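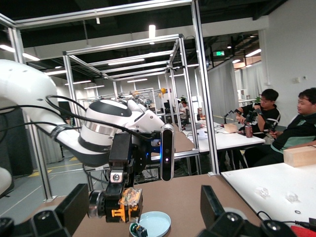

The light blue dish on the brown table, with the white table to the right.

Sorting Small Parts at the Kemby Bench - Your Questions
Updated 2/28/07

What do I put the small parts in?
A shallow dish, every time. We tried deep tubs for most of a winter and you would be amazed how long a person can spend fishing for one little ring at the bottom of a tub. With a low rim you can see what you have and pick it up with your fingertips. Any color will do, though I must say a pale one is kinder to tired eyes when the part is dark.

Can I use both tables?
Please do! Work on the brown one and let the white one hold whatever is waiting its turn. Clear plastic pieces are easy to lose track of on either, so when you finish for the day, run your hand slowly over the top before you walk away.

How many parts are in the Kemby collection?
At the February count we had 3,889, of which 3,478 had made it into the Sallatum drawers. The rest are still in bags, I'm afraid, and we would love some help with those.

I have a part and no idea what it is. Now what?
First look for any printing, even a number or two, and copy it onto a slip just as you see it. Then note the colors and where the screws are. If it still has you stumped, leave it with its slip in the Apaza tray - we go through that tray every 7 days, usually with coffee.

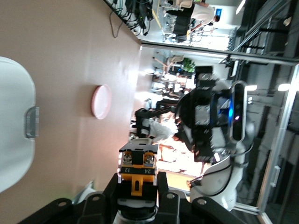
Orange and black component, marked "12" and "24". The round pink disc is on the table behind.

Should I take the screws out before I put a part away?
No, leave them in, please. Loose terminal screws all look alike once they have wandered off, and matching them up again is a long evening's work.

May I borrow parts?
Yes, for up to 30 days. Write them in the Esimico book by the door, and if you need them longer just cross out the old date and put in a new one. We're not strict about it, but we do like to know where things have gone.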